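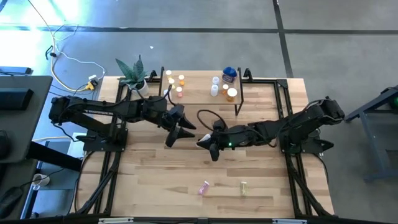

Solomiia Bondarchuk thinks I have the whole business backward. A bad demonstration, she wrote to me after my last column, is worth more than a good one, and anybody who throws out the clumsy takes is teaching the machine to be a snob.

I have been chewing on that since July, mostly while throwing out clumsy takes.

My position was simple enough. If you want two arms to learn to sort pill bottles, you show them pill bottles being sorted, properly, over and over, by a person who has had lunch. We had collected 509 examples that way and I was proud of every one. They were smooth. The grippers went where they were going and stopped when they got there. You could have set them to a waltz.

Then we let the trained system try it, and it was a marvel until the first time it missed. Having missed, it had no opinion on the matter. It closed on air, carried the air carefully to the other side, and set the air down. In all those examples it had never seen a person miss, so as far as it knew missing didn't exist.

Bondarchuk's answer is to keep everything: the fumbles, the bottle that rolls away, the operator who changes her mind halfway. I went back through the discard folder with this in mind and found 11 takes in which Tavion Iwasaki knocks something over and then, with great patience, goes and gets it. I had marked all of them "no good." Four are the best teaching I have ever seen, by a man or a machine.

Still, I can't go the whole way with her. A fumble with a recovery is a lesson. A fumble followed by a long pause while the operator scratches his nose is a lesson too, and I have watched an arm learn it. For two weeks ours would reach for a vial, stop, and hover over it like a shopper reading the price. Every hesitation in the data was faithfully handed back to us, with interest.

There is also the matter of pride, which the papers leave out. People who know they are being recorded tidy up. They put the plant where it looks nice and the jars where they can reach them, and they move more gracefully than they have moved in their lives. Ask the same people to be natural and they fumble on purpose, which is worse – a fake mistake has a fake rescue attached to it, and the machine will learn that as well.

So I now keep the honest accidents and toss the pauses, and I argue with Iwasaki over which is which. He says the one where he drops the same vial seven times should stay in. I have it in a folder by itself until one of us gives up.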